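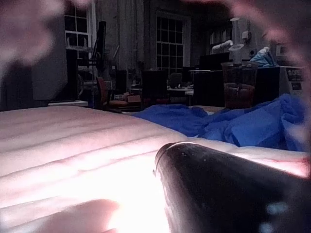
By the editor, Gendau Makers Newsletter

The student robotics project at Gustia opens its workroom to visitors one evening in October each year, and this time I went along. I had been to the daytime one before, when the machines are mostly switched off and you get a talk and a biscuit. The evening is better. The students are working on whatever they would be working on anyway, and you stand where you're told.

Gustia is a community college annex at the far end of Virág Road, past the tyre place. Parking is at the back. The sign for the open evening was taped to the wrong door, so I walked the length of the building twice before finding the stairs. I got in a bit after 7 pm and it was already dark out.

This year's project is bedding. The class was asked to pick one household job and stay with it for both semesters, and they voted for making a bed. The first job is getting a sheet that has been left in a heap to lie flat on a mattress. Pillowcases and doonas are down for next year, if there is a next year.

The mattress is a white quilted one, stitched in long ridges. When I came in, a blue sheet was bunched up on the far side of it, with the higher part of the heap to the right, and the gripper was out over the near side. The finger facing the sheet is matte black and rounded off to a cone at the tip. I asked why it wasn't pointed. The student I asked said the first set they printed had a sharper end and kept catching in the quilting, so they filed one down by hand, liked it, and redrew the part to match.

A small camera rides at the wrist and the students work mainly from that view. They showed us the picture. Things right up against the camera are a pink blur, the finger comes in from the lower right, and past it you get the mattress and the sheet. The part of the mattress in front of the finger was washed out nearly to pure white. That is this month's main problem. The software finds folds by their shadows, and where the surface is blown out there are no shadows to find. They have tried turning the lamps down, which helps with the white but makes the far side of the bed too dim. The next thing to try is a fixed exposure setting. One of the second-years thinks a coloured mattress protector would fix it in five minutes. The others consider this cheating.

The sheet is bright blue for a similar reason. They started with a white one from somebody's linen cupboard and couldn't separate it from the mattress at all.

The method, as explained to us, goes in stages. The program looks for a high point in the heap and picks it up, lifts, and looks again for anything resembling a corner or a hem. If it finds one it regrips there and drags towards the near edge. If it doesn't, it drops the sheet and starts over. We watched 4 tries while I was there. In two of them it got hold of a corner and pulled it across. In one it took up two layers together and folded the sheet neatly in half, which got a round of applause from the visitors and a groan from the team. The last one missed the cloth and closed on nothing.

A try is stopped at 60 seconds whether it is going well or not. The students log each one by hand in a shared spreadsheet, with a column for comments. I was allowed to scroll through it. Most of the comments are one word long.

The room itself is a normal student workroom, which is to say full. It has tall windows with small panes and a pale grey curtain between two of them. There is a red office chair, a low table covered in bits and pieces, and a black stand with thin rods coming off it. I was told to keep my bag off the floor. It's a fair request, as there isn't much floor.

The control software is called Oster. It was written by an earlier class for a different job, sorting bottle caps, and this lot inherited it along with its habits. One of them is that it has to be restarted if left idle too long. We sat through one restart, which took some 3 minutes, and a student filled in by taking questions. Someone wanted to know if it could iron. It can't. Someone else asked what the marks are based on, and the answer was mostly the logbook and the written report, with a smaller share for how the thing performs on the day. I thought that was sensible.

I also asked about safety. Visitors stay behind a strip of tape while the arm is live, and one student keeps a hand near the stop button and does nothing else for the length of the try. They swap over regularly, as it's a boring job.

If you are thinking of going next year, book early through the annex front desk. Groups are kept small. Wear a jumper, because the heating upstairs goes off at 6 pm. There's a sausage sizzle in the courtyard beforehand, cash only, and they had run out of onions by the time I came down. The daytime session is the one to choose if you have younger kids, since they can hold the spare gripper fingers and try the older arm on foam blocks.

The class is also after used single bed sheets in any strong colour. Fitted ones are no good to them yet. Drop them at the front desk in a bag marked for the robotics room.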